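**Rindero to release second EP "Drarkmont" in June**

Electronic pop duo Rindero will release their second EP, "Drarkmont," in June through the independent label Hustska. The EP has five songs and runs for about 20 minutes. The first single, "Lo Presti," is out now on all major streaming services.

Both members of Rindero share writing and production credits on every track. They recorded the vocals and most of the keyboards at home over the winter, then finished the mixes at Hustska's studio.

"We wrote 'Lo Presti' in one afternoon and then spent two months trying to fix it," the duo said in a statement. "In the end we went back to the first version and changed the drums. The rest of the EP was built from there."

The new songs are slower than those on the duo's debut and use more live bass. The title track closes the EP and is the longest song Rindero has put out so far - it runs a little over 7 minutes. A shorter radio edit will be sent to stations the week of release.

"Drarkmont" will be available as a download, on streaming services and on 10-inch vinyl. The vinyl edition is limited to 200 copies and comes with a printed lyric sheet. Preorders are open in the Hustska online store, with a limit of 2 copies per customer. Orders will ship in the week before the digital release.

Rindero will play a release show in June, performing all of the new songs along with older material. Doors open at 7 p.m. Ticket details will be posted on the label's website together with the name of the opening act. More dates are planned for the fall.

**Track list**

1. Half the Window
2. Lo Presti
3. Borrowed Coat
4. Slow Signal
5. Drarkmont

Advance streams of the EP are available to press and radio on request. Please include the name of your outlet and your planned run date. Interview requests should reach the Hustska press office before the end of the month. The duo is available by phone or email - in-person interviews can be set up around the release show. 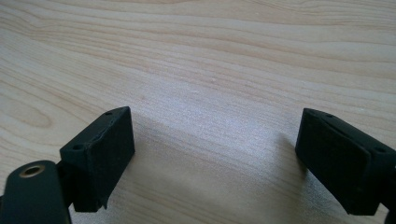
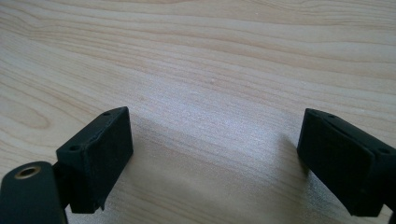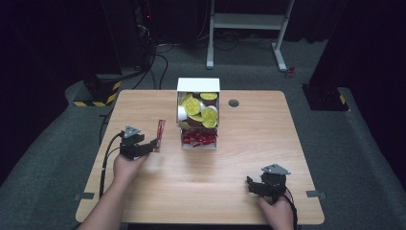

*Light wood-grain tabletops; the last photo also has single-serve cups with yellow lids.*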